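Doucette Audio Desk
Minutes of the contributors' meeting, June 2019

Present: seven staff contributors, the desk editor and the web producer. Two freelancers joined by phone.

1. Minutes of the last meeting
Approved with one correction. The pitch on school bus contracts was put on hold, not dropped.

2. Contributor pages
The web producer reported that 46 contributor pages are live and that many are out of date. Several list shows that have ended or beats the writer no longer covers. Agreed that every bio will be cut to 80 words, written in the third person, with one line on current beats and one on what the contributor is listening to. Social media handles stay optional. New text is due to the producer before the August schedule goes out. Anyone who misses the date gets a name and a beat and nothing more.

3. Newsletter
The Tronder newsletter has 3425 subscribers. Open rates were flat. The desk editor wants the episode link moved above the staff picks. There was some disagreement, and the change will be tried for four issues.

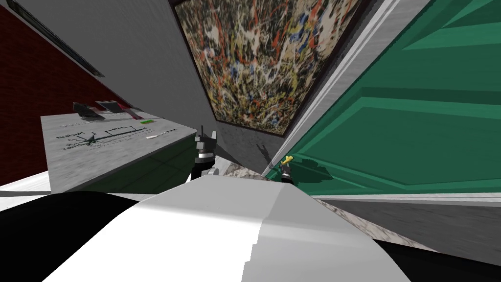

4. Colors and page design
The producer showed two drafts of the new contributor page. The first has a gray background and a black menu, and most people found it hard to tell where to click. Asked what would help, the producer pointed to the small yellow object against the green door, which is easy to find even at that size. The second draft uses a yellow play button on dark green for the same reason. Agreed to go with the second draft. Type size on phones is still too small and will be fixed first.

5. Carel series
Three episodes are recorded and one is edited. Running time will be held to around 40 minutes. The freelancers asked whether transcripts are paid separately. They are, at the usual rate. Invoices go to the Esterex office and no longer to the desk.

6. Other business
Studio B headphones need replacing. Booking sheet to move online.

Next meeting: August, date to be sent by email.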